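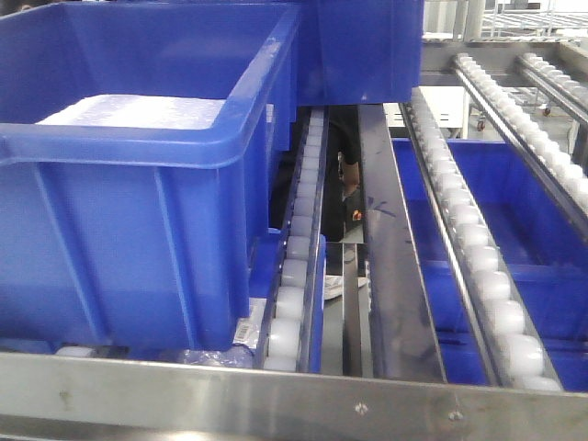
Figure 1. Blue plastic crates, one with ribbed side walls and a flat white sheet inside.

Return Rates of Reusable Produce Crates in a Shared Pool
Loan Sầm and Tipene Pearce
Packaging and Logistics, Term Project

1. Background

Growers who share a pool of reusable crates pay a deposit on each one and get it back when the crate is returned. The pool only works if crates come back quickly. A slow crate has to be covered by buying another, and the cost is passed on in the rental fee. We studied the Grallia pool, which serves small vegetable farms and one packing house, Trikia. The manager told us crates were "going missing" but had no figures on where or for how long.

2. Method

The pool owns around 800 crates. We tagged 100 of them with printed barcode labels and logged each scan at Trikia's outbound and inbound doors. Labels were placed on the short side, under the handle, after the first batch on the long side peeled in the washer. Logging ran through April. A crate was counted as late if it had not been scanned inbound within 26 days of its last outbound scan.

Shops were not asked to scan anything. The data therefore give total time away from Trikia and do not separate transport, time on the shop floor, and storage after use.

3. Results

Most tagged crates came back within the limit. Late crates were concentrated at 3 shops, all of which receive deliveries on Saturday, when the truck is full on the return leg and the driver does not load empties. Shops with weekday delivery had few late crates, including those farther from Trikia.

Deposit level had no visible effect, but every shop pays the same deposit except one, so the comparison is weak.

4. Discussion

The delay appears to come from the truck schedule. Raising the deposit would charge shops for a problem they do not control. We suggest a separate pickup of empties early in the week, tried for one season before any new crates are ordered.

Two tags were unreadable at the end of the study and were left out of the late count. Washer temperature was not recorded and may matter for label life.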